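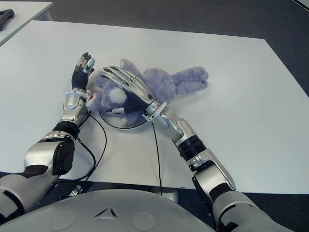
Pamer Joint Workplace Council
Minutes of the August meeting, Finishing and Inspection Section

Present: management representatives (three), staff representatives (four), occupational health adviser, technical lead for the Vimis line. Apologies were received from the purchasing office.

The meeting opened at 9:30 a.m.

1. Minutes of the previous meeting
Approved with one correction. Under item 4, "night shift" should read "late shift".

2. Progress of the Vimis trial
The technical lead reported that the two-armed unit has now been given plush toys as its main handling work. The present tasks are picking up a toy, turning it, and placing it on or beside a plate. Skeloline, which supplies the control software, has asked for 3,000 recorded handling runs before the next version is released. To date 2,000 have been completed.

Staff representatives asked whether the figure included runs stopped by the operator. The technical lead confirmed that it did, and agreed to list stopped runs separately from now on.

Long-pile toys were discussed at some length. Inspectors find faults in these by touch, mostly at the seams, and the section does not consider the unit ready to take over that check. Management agreed that seam inspection will remain a manual task for the length of the trial.
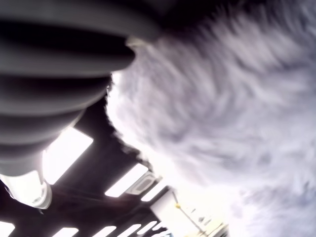 Item 2: long white fur against the ribbed gray surface of the gripper, wrist camera view.

3. Changes to job duties
Management presented a draft description for the post of line attendant. The attendant would set out the toys, start and stop the unit, and record the result of each run. Staff representatives raised the following points:

– The draft places the post in the same pay grade as packing, although it includes record keeping and a stop responsibility.
– Attendants at present spend a full shift at the unit. Several have reported that watching is more tiring than handling.
– Inspectors with long service wish to keep at least part of their hours at the bench.

It was agreed that attendants will change over every 2 hours, beginning with the next roster. The pay grade was not settled. Management will return with a revised draft, and the staff side reserved its position.

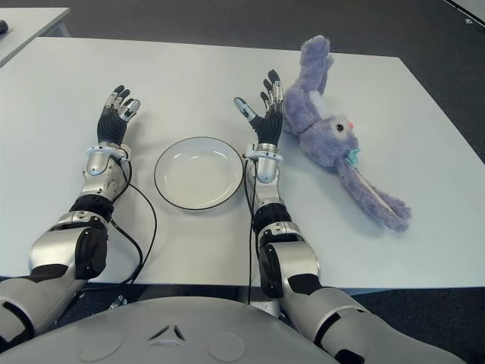

The staff side also asked for a written statement that no inspection post will be removed on the basis of trial results alone. Management was willing to give this for the period of the trial but not beyond it. The difference was noted and will be carried forward.

4. Training
The Văn site has offered places on its attendant course. Each place requires one week away from the section. Management proposed to send attendants first and inspectors afterward. Staff representatives asked that the places be open to both groups from the start, and this was accepted. Travel time will be counted as working time.

5. Safety and work area
The occupational health adviser had visited the area and made three requests: that the route of the arm cables be checked at the start of each shift, that nobody reach across the table while the arms are powered, and that the stop procedure be posted where the attendant stands. All were accepted.
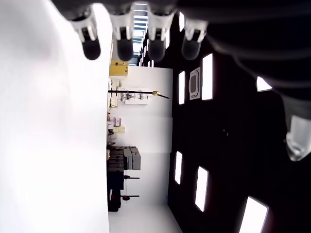 The adviser further asked that glare from the ceiling lights be considered when attendants' seating is chosen. Facilities will look into this and reply in writing.

6. Use of recordings
The cameras on the unit record during each run. Staff representatives asked who may view the material and for how long it is kept. Management stated that it is used for work on the unit only – it may not be used to assess the speed or conduct of any employee. This wording will be added to the site agreement. The retention period remains open, pending a reply from Skeloline.

7. Other business
The request for a second coat rack was referred to facilities.

The next meeting will be held after the revised draft under item 3 has been circulated. The meeting closed at 11:10 a.m.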